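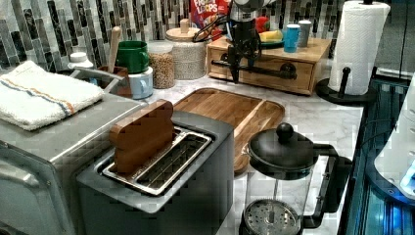
Toaster on the worktop, wooden slice in the left slot

From: Zuzanna Michalski
To: Marsden bread list
Subject: Re: Rye starter slow since the move, and slicing

Hervé Royer wrote:

> Hello all. We moved to Rallden in August and my rye starter has
> not been the same. It used to double between breakfast and lunch.
> Now it takes until late evening, and the loaf comes out low with a
> gummy line along the bottom. Same flour, same jar, same recipe.
> The only things that have changed are the kitchen and the water.
>
> Second question. My slices are all over the place. Some go in the
> toaster and some get stuck halfway down. Do people use a guide, or
> just practise?
>
> Hervé

Hello Hervé,

I had the same trouble when we came up here, so I'll go through what I did.

Start with the temperature. The old houses in Rallden have stone floors and the kitchens stay cool well into the morning. Put a thermometer next to the jar overnight and see what you get. Mine was sitting on the windowsill, which was a bad place for it. I moved it to the cupboard over the fridge and it was back to normal in 6 days. I didn't change anything else during that time, and I'd suggest you don't either, or you won't know which change did it.

The water I would leave until last. Bautista Ocampo tried bottled against tap for a month a couple of winters ago and posted his notes here. He couldn't taste or measure any difference. If yours smells strongly of chlorine, stand a jug overnight and use that.

The gummy line is most likely a separate matter. A few things to check:

How long you leave it before cutting. Rye needs a full day wrapped in a cloth. I know you know this, but people new to the list may not.

Whether the middle is cooked. I bake a small tin for 53 minutes and the large one for longer, and I go by a probe in the centre. The crust tells you very little with rye.

How sour the starter is when you use it. If it has been sitting all day waiting to rise, it will be very acid by the time it goes in the dough. Feed it twice before baking and use it just as it peaks.

Sơn Trương's recipe from the spring has more water in it than mine. If that is the one you are using, drop the water by 40 g and see how you get on. He bakes in a hotter oven than most of us.

On slicing, I used a guide for years, an Arka one with slots down each side. It was fine for tin loaves and no use for anything round. Now I mark the crust lightly with the tip of the knife first and then cut – slow strokes, no pressure. A long knife matters more than an expensive one. Quang Bùi sharpens bread knives if you bring one along to a meeting.

If a slice is too thick for the toaster, put it under the grill. Forcing it down only tears it.

Two other bits of business. The flour order closes at the end of the month, and I still need to hear from anyone who wants dark rye. Also, the Lotel mill has gone back to the larger sacks, so we will be splitting them again. Please bring your own tubs.

Let us know what the thermometer says.

Zuzanna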